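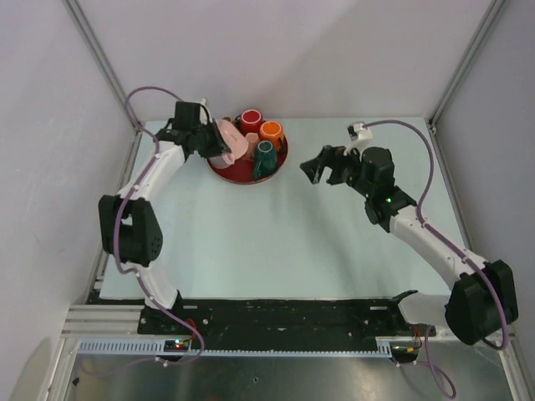

Cups and a jug on a round red tray.

Keeping Drinks Things on a Tray

Cups take up more room than almost anything else in a kitchen. They don't stack well, the handles catch on each other, and whichever one you want is at the back. I moved ours out of the cabinet and onto a tray in September and have kept them that way.

Choosing the tray

Get one with a lip. A flat board looks nice but a cup will slide off it the first time you turn a corner. Round trays are good on a table since people can reach in from any side. On a narrow counter a rectangular one wastes less space. Measure the counter before you buy, and measure your cabinet too if the tray has to go away at night. Mine is from Markell and it just barely clears the door.

Loading it

Put the jug down first. When it is full it weighs more than everything else together, so if you are going to carry the tray any distance, keep the jug close to the middle and fit the cups in around it. If the tray stays put, the jug can sit at the edge where it is easy to grab. Turn the handle out.

Small cups go in the gaps. Don't stack them more than two high on anything you plan to pick up. Ruxandra Furtună wrote in to say she stacks three and has never dropped one. I have dropped several.

Fill the jug after you have carried the tray, if there is a faucet near where you are going.

Taking things off

Unload from alternate sides. If you clear all of one side first, the heavy side tips when you lift. Hold the tray steady with one hand while you take the jug off with the other. Plastic trays on a smooth table will skate a little; a damp dishcloth underneath stops that.

Cleaning

Wipe the tray every evening. Drips collect where the base meets the lip and go sticky overnight. For tea stains in cups, a spoonful of baking soda and enough water to make a paste, left on for 9 minutes, then rubbed with a soft cloth. Rinse well. I don't use this on anything with a painted pattern.

A jug with a narrow neck needs a bottle brush. If you don't have one, put in a handful of uncooked rice with warm water and a drop of dish soap, cover the top, and swirl. Tip the rice into a strainer, not down the drain.

Let cups dry all the way before they go back on the tray, especially if you store them upside down. Otherwise you get a ring of water under each one and a musty smell inside.

What to leave off

Sugar, teaspoons, napkins. They start out tidy and by the weekend the tray is full of crumbs and packets. Telmo Prieto keeps his teaspoons in a spare cup beside the kettle, and I have started doing the same.

Next page: getting wax off a tablecloth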